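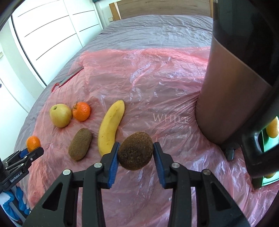 Leonie Nägeli
Lecturer, Household Practice, Korkbridge Evening College

Courses > Household Practice > Handouts > Fruit

Print this page | E-mail this page

Handout 8: Fruit, and where you put it down

Last session ran long on cutlery drawers, so we are starting fruit cold. Please read this before class and bring one piece of fruit you have been avoiding.

The bed question first. Every January group objects that a bed is no place for groceries, and every January group, asked where the shopping lands when the kitchen counter is full, goes quiet. A bed is wide, it is at a decent height, and round things tend to stay put on it. I am not recommending it. I am recommending that if you do it, you do it on plastic. The pink sheet over the gray bedspread is my idea of a reasonable compromise: it wipes clean, and a bedspread does not. Spread it larger than you think you need. A mandarin that gets off the edge will go under the bed and be found in spring.

Sorting

Take everything out before you decide anything. The usual mistake is to sort from the bag, which means the fruit on top gets your full attention and the fruit at the bottom gets whatever is left of your evening. Then make three groups.

Eat now. Spotted bananas, soft kiwis, anything with a bruise. The banana on the pink sheet has small brown spots, and as far as this course is concerned it is breakfast. Students from the Orkis reading group will remember the long discussion about whether spots mean sweet or old. They mean both. Move on.

Wait. Hard kiwis, mostly. A kiwi tells you nothing by its looks: brown and fuzzy on the day you buy it, brown and fuzzy on the day you should have eaten it. Press gently near the end. If it gives a little, it is ready. If your thumb goes in, you have waited.

Keep. Apples and mandarins in decent shape. These will outlast your interest in them if you store them properly. Leave the little green bit of stem on a mandarin if it still has one. Pulling it off can tear the skin, and a torn skin is where the mold moves in.

Who sits with whom

Apples give off ethylene, a gas that hurries other fruit along. Bananas do it too as they ripen. Put a hard kiwi in a paper bag with either one and check it daily. Put a ripe kiwi in the same bag and you will have something for the compost. This is the whole of the science in Handout 8, and it is the part people write down wrong, so once more: hard kiwi, yes – ripe kiwi, no.

A bowl with apple, banana, kiwi and mandarin all together makes a lovely still life and a poor storage plan. If you must have the bowl, fill it with what you will eat in the next two days and keep the rest elsewhere. Ripe kiwis and most apples do well in the refrigerator. Bananas go brown in there and look accusing, although the inside is usually fine for some time.

Washing

Wash fruit when you are going to eat it, under running water, and dry it. Yes, mandarins too, because your fingers go from the peel to the segments. The Calimlim leaflet in your folder has a page on brushes. You do not need a brush. You have hands.

Handling

Lift fruit, don't roll it. Hold a kiwi by its sides, with no more pressure than it takes to keep it from dropping. Put apples down. I have watched a room of adults let go of apples from shoulder height and then ask me where bruises come from.

For next time

Keep a fruit log for one week: what came in, which group you put it in, what became of it. One line each. Dina's log from the last group is in the course binder if you need a model, and I would draw your attention to the entry that reads, in full, "pear, wait, wait, wait, too late."

Read pages 60 to 64 in the reader. Bring paper bags. Room 94, usual time.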